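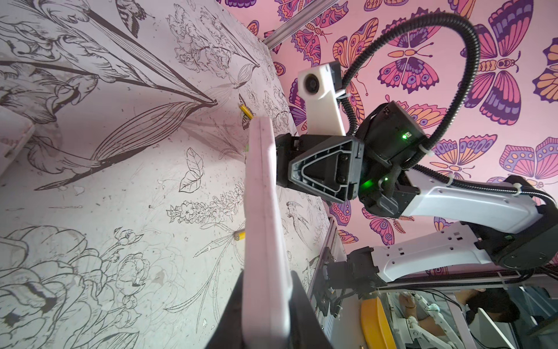 스캣브리지, 2024-05-31

원격조작 교시(遠隔操作敎示)는 사람이 로봇 팔을 떨어진 위치에서 조종하여 작업을 수행하게 하고, 그 과정의 관절각과 영상을 기록해 학습 자료로 쓰는 방법이다. 로봇 팔을 손으로 직접 잡고 움직이는 직접 교시와 함께 시연 학습의 대표적인 입력 방식으로 분류된다.

개요

조작자는 리더 암, 조이스틱, 손 추적 장치 등으로 명령을 보내고, 작업 측의 팔로어 암이 이를 따른다. 리더와 팔로어의 관절 구조가 같으면 관절각을 그대로 전달할 수 있다. 구조가 다를 때는 말단 위치와 자세를 역기구학으로 변환한다. 기록 단위는 에피소드라고 하며, 한 에피소드는 대개 한 번의 작업 시도에 해당한다.

직접 교시와의 차이

직접 교시에서는 조작자가 접촉력을 손으로 느낄 수 있으나 손과 팔이 영상에 들어가기 쉽다. 원격조작에서는 이 문제가 줄어드는 대신, 힘 되먹임이 없는 장치의 경우 파지력 조절을 시각에 의존하게 된다. 폼 보드처럼 가볍고 눌리기 쉬운 판재를 다룰 때 그리퍼 손가락의 접촉 위치가 시연마다 달라지는 것도 같은 이유로 설명된다.

카메라 배치

손목 부근에 단 카메라는 손가락과 물체의 접촉부를 가까이에서 기록한다. 팔이 움직이면 시점도 함께 움직이므로 배경의 변화가 크다. 꽃과 새를 선으로 그린 흰 벽이나 나비 무늬 벽지처럼 무늬가 많은 배경은 모델이 특정 배경에 의존하는 정도를 낮추려는 목적으로 쓰이기도 한다. 케이블은 관절의 가동 범위를 고려하여 여유 길이를 두고 고정한다.

사례

체스틴 계획은 스캣브리지의 작업장에서 11월에 시작되었다. 책임자는 알러스데어 니븐(Alasdair Niven)이며, 기록 형식은 졸트 갈(Zsolt Gál)이 설계하였다. 1차 자료에는 에피소드 1,319개가 수록되었고, 작업은 판재 밀기와 필기구 옮기기를 포함해 14종으로 나뉜다. 조작자는 네 명이었다. 후속 자료인 드리툼은 거의 1,000개의 에피소드로 구성되며, 실패한 시도를 삭제하지 않고 별도 표지를 붙여 보존한다.

한계

시연의 품질은 조작자의 숙련도에 좌우된다. 통신 지연이 크면 동작이 끊기거나 목표 지점을 지나치는 경향이 나타나며, 이러한 동작은 학습된 정책에도 반영될 수 있다. 조작자별 편차를 보정하는 표준 절차는 정해져 있지 않다.

같이 보기

시연 학습
역기구학
마짐분 (기록 도구)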